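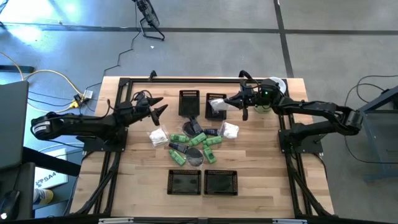 Ticket 2541: Mesh baskets, sorting table
Print | E-mail

Opened Thursday by Huia Quinlan. Status: open

Problem as reported: Small items keep going back in the wrong basket. The green bottles and the bags of white material get mixed, and the count at the end of the day doesn't match the sheet.

Rok Delić, 9:40 a.m.
Suggest labels on all four baskets. Colthorpe sells a clip-on kind that should fit the mesh.

Huia Quinlan, 10:15 a.m.
We had labels in February. They fell off inside a week. Why would these be any different?

Rok Delić, 10:32 a.m.
Different clip. The catalog says it holds on perforated sides.

Huia Quinlan, 10:50 a.m.
The catalog said that last time too. Also, four black baskets that all look the same are the real trouble, if you ask me. You can't tell front left from back left once you've turned around.

Marin Halilović, 1:05 p.m.
Tried colored tape on one basket over lunch. Still on. Not convinced that proves much after an hour.

Huia Quinlan, 1:20 p.m.
It doesn't. Leave it until the next count. If the sheet still reads 294 and the baskets don't, tape wasn't the problem. Do not order the clips yet.

Print | E-mail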